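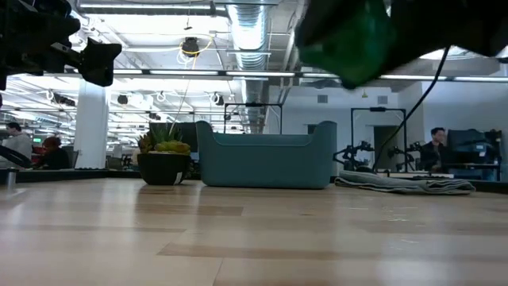

Trultwood Home Forum > Tables, Counters & Finishes
Thread: Glossy wood table, white scuffs, how far do I take this?

benchcrumb
OK quick one, typing on my phone. Light wood table, boards running longways, couple of darker brown strips in it. Super glossy. Has white scuffs on the right half that I can't get rid of. Tried a gray cloth with dish soap, tried the same cloth dry. They go away when its wet and come right back.
Everything that lives on the table is the succulent pot (black, plastic I think) and a teal bin, the low-front kind. I slide the bin around a lot. Guessing thats my scuffer?
Do I need to sand the whole top or can I spot fix. Bought it used in September, no idea what the finish is.

marlpit
Vanish when wet = scratches in the finish, not the wood. Good news. Don't sand the whole top!!
Paste wax, tiny bit, buff. Bullik clear is what I use. See if they fade before you do anything else.

oldgrain_77
Wax on a gloss top will look like a greasy thumbprint next to the rest of it. Seen it plenty. Polishing compound first, the fine stuff, by hand. Then wax if you must.

marlpit
It's fine if you buff it. People don't buff it.

oldgrain_77
People don't buff it because it takes forever on gloss. Compound is ten minutes.

tinroof
Flip the bin over before you buy anything. Mine had grit stuck on the base, basically sandpaper. Four felt dots, done.
Also the pot. Does it have a saucer? Succulents don't get much water but what they get goes straight out the bottom.

benchcrumb
Flipped it. Yep, gritty. Potting mix I think, so the plant is guilty too lol
No saucer. There's an inner pot with the label on the outer one so I figured the outer was the saucer.

tinroof
If the outer has no holes you're ok. Check though. Lift it, feel underneath with a dry hand.

benchcrumb
No holes. Dry.

kestrelhaus
Going against the crowd – I'd sand. Whole top, 400 then up, new coat. You'll spot fix the right side and then the left side looks dull and you'll be back here. Did mine with Provix satin, cost me 165 all in with the pads, and I never think about scuffs anymore. Satin hides everything. Gloss shows every ceiling light in the room, drives me nuts.

marlpit
165 to fix some scuffs from a dirty bin??

kestrelhaus
To fix the finish. The scuffs are just where it starts.

oldgrain_77
Also you don't know what's on there. Used table, could be poly, could be lacquer. And those darker strips, if they're veneer or inlay you can go right thru them. Would not hand a first timer a sander on that.

benchcrumb
How do I tell if they're inlay

oldgrain_77
Look at the end of the table where the strip comes out. If the dark color goes all the way down its solid. If it's a thin line on top, stop.

benchcrumb
Will look tonight, have to move stuff.

pantryghost
Do not leave a damp cloth folded up on it either. Mine sat overnight on my Achterberg table and left a white haze the exact shape of the cloth. Took weeks to go away. Hang it somewhere.

tinroof
^ this. Haze is a different thing than scuffs btw, haze is moisture in the finish. Warm dry room and wait.

marlpit
Hair dryer on low works on haze.

pantryghost
Made mine worse. Just saying.

benchcrumb
Update. Strips look solid at the one end I could get to. Didn't check the other. Felt dots on the bin, pack of 18 so I did the pot as well. Did a little test patch with compound at the back corner, old tshirt, small circles. Scuffs mostly gone there?? Slightly shinier than the rest but you have to look for it.

oldgrain_77
Told you. Light pressure, wipe off, stop early. You can always do more.

marlpit
and THEN wax

kestrelhaus
See you in spring when you're sanding it.

benchcrumb
lol maybe. Doing the right side this weekend. Does the compound go bad once its opened? Tub is huge

oldgrain_77
Lid on tight, keeps for years. If it dries out a few drops of water brings it back, depends on the brand, read the tub.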